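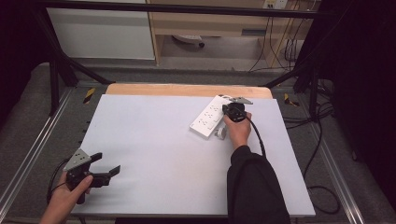 ZOMAU, 7th February - Engineers at the automation firm Ferraro have withdrawn a set of hand-held grippers from daily use after a fault in the finger position signal spoiled part of a training set for cable and plug handling. No one was hurt. The firm says the fault lay in the cable joint at the rear of the gripper, and that work has restarted with a changed strain relief.

The grippers are held by a person, one in each hand, and record how far the fingers are open while the operator carries out a job at a table. Recordings are later used to train a two-armed robot to do the same job. In this case the job was to handle a power strip and a plug on a flat white surface, with one gripper steadying the strip and the other dealing with the plug. None of the mains parts used at the table are live during recording.

The fault came to light when the robot, running on a newly trained model, closed its left fingers before they had reached the plug. It did this in 23 of 72 test runs. In most of these the fingers met in free air and the run was stopped by the software. In one run the closed fingers came down on the edge of the plug and pushed it against the table until the force limit tripped. The limit worked as set, and the arm held its position until it was released by hand.

Staff first suspected the model and trained it again with the same recordings, which gave almost the same result. Attention then moved to the recordings themselves. When finger opening was plotted against time, short drops to zero were found in the left-hand signal, each lasting less than a tenth of a second. The video for the same moments showed the fingers open.

"The drop looks like a very fast close and reopen, and the filter let it through," said Morena Gentile, who leads testing at the firm. "A person cannot move the trigger at that speed. We should have had a check for it, and we now do."

The cause was traced to a thin signal cable that leaves the body of the gripper and hangs in a loop beside the operator's arm. On the affected unit the outer sheath had been clamped too far from the connector, so that each turn of the wrist bent the conductors at the solder joint. One conductor had partly broken. Contact was lost when the wrist was turned outwards and came back when it was straightened, and a bench test with the gripper at rest therefore found nothing wrong. The unit had passed such a test in November.

The remaining grippers of the same batch were opened and inspected. Two more had cracked solder at the same joint, although neither had yet given a false reading in the stored data. All have been fitted with a moulded sleeve supplied by Jovley, and the clamp has been moved to within 7 mm of the connector.

Changes have also been made to the software. A reading of zero is no longer accepted as a closed position; the closed position now gives a small fixed value, so that a lost signal can be told from a real close. Any recording with a jump faster than the trigger can travel is marked and set aside. Operators are given a tone when the signal is lost and are asked to stop and repeat the action.

Checks before each shift now include a wrist test, in which the gripper is turned through its full range while the finger signal is watched on a screen. The test is done on both hands and the result is entered in the shift log.

Ferraro said the marked recordings would be kept for use in checking the new filter but would not be used for training. The robot has since been limited to half speed for plug work, and the limit will stay in place until a model trained only on checked recordings has completed a full set of test runs. Cindine, which uses grippers of the same pattern at its own site, has been sent the inspection notes and the drawing for the revised clamp.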